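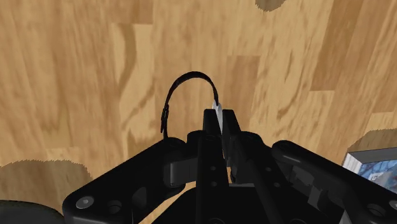 Black gripper over a plank surface, computer render.

The Budamholm film archive opens its vault and inspection rooms to visitors one Friday in October. I went for the spy holdings, which came in with the Sumampouw distribution library: low-budget European espionage pictures of the 1960s, mostly export versions with replaced title cards.

Adi Khoo, who runs print inspection, took our group through at 10 in the morning. The first stop was the winding bench, where a reel of a courier thriller was being checked for shrinkage, splice condition and edge damage. Each reel gets a paper card. Color fade is graded from one to six, and most of the Sumampouw prints sit at four or worse, meaning the cyan layer has largely gone and the night exteriors read as brick red.

Titles are the main cataloging problem. The same feature may sit on the shelf under three names, with different running times and a different lead billed first. Khoo matches them by reel-end dialogue and music cues, as the opening credits were often recut for each territory. One entry listed at 99 minutes turned out to be two incomplete prints filed as one. The longer casino sequence is in the second print only – the dubbed one.

The scanning room was the better half of the visit. Azlan Ngau showed a wet-gate transfer on a Stonico scanner, then ran the same shot dry. Base scratches dropped out almost completely in the wet pass. Emulsion scratches did not, and those go to manual cleanup. He keeps the grain and does not correct bad day-for-night work.

We finished in the Manham room, a small theater with decent masking and a noisy projector booth. Two reels were shown, a rooftop chase and a submarine pen built mostly from painted flats. The print had a green line for half of the second reel. Sound was optical mono, slightly muffled above the dialogue range.

Photography is not permitted in the vaults. Bring a jacket, and book the afternoon group if you want more time at the scanner.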